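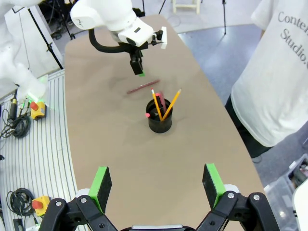

The Clollance Trust reminds residents that the annual collection of stationery for local schools is now open at Rodberg House. Last year's appeal, held in March, brought in 1,170 items, and the Trust is grateful to all who contributed. Pencils remain the item most requested by schools. Yellow pencils with dark graphite points, such as the two standing in the black cup, are particularly welcome, as are red ones. Part-used pencils may be given provided that they are of a reasonable length.

Donations may be left in the reading room at Rodberg House between 2 and 4 in the afternoon. Pens, felt tips and correction fluid cannot be accepted this year. Pencil cups in good order will be passed to the Zanico Road homework club.

Issued by the Clollance Trust, July 23, 2020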